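## Picking from clutter: what I got up to in June

My bit of the Killbridge project was meant to be simple. Teodor Górecki had already trained the arm to lift one screwdriver off a bare table, and I wanted to know if the same policy would cope when the tools were stood up together in a bin. (Spoiler: not at first!)

I recorded 127 demonstrations by hand-guiding the arm, which took ages and gave me a very sore shoulder. Each one starts with the fingers above the handles and ends with a tool held clear of the rim. Leokadia Szewczyk helped me label where the fingers went in, and we threw out 20 where I'd changed my mind halfway – you could really see me dithering. 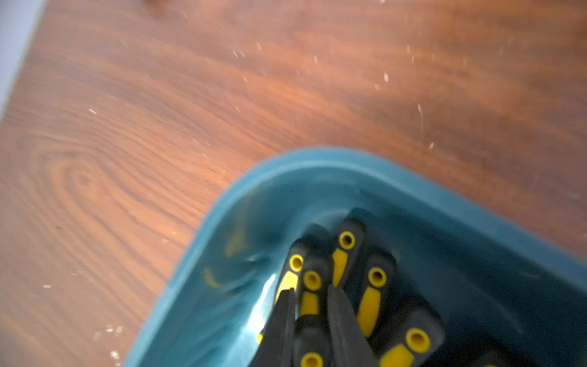
*Fig. 1. Wrist camera view with the fingers in among the screwdriver handles.*

The hard part is that the handles all look the same to the network. They lean on each other, and the yellow stripes run together when the camera is moving. My first version kept aiming for the gap between two tools and closing on both. I tried more training steps (2,000 extra, no real change) and then Damir Nikolaidis suggested feeding in the last 6 frames instead of one. Much better! It still dithers near the corner, mind you, and I think it learned that from me.

Next I want to try a matt bin, as I suspect the shiny walls are confusing it. Bronisława Walczak has the training logs if anyone wants to check my plots before I redo them.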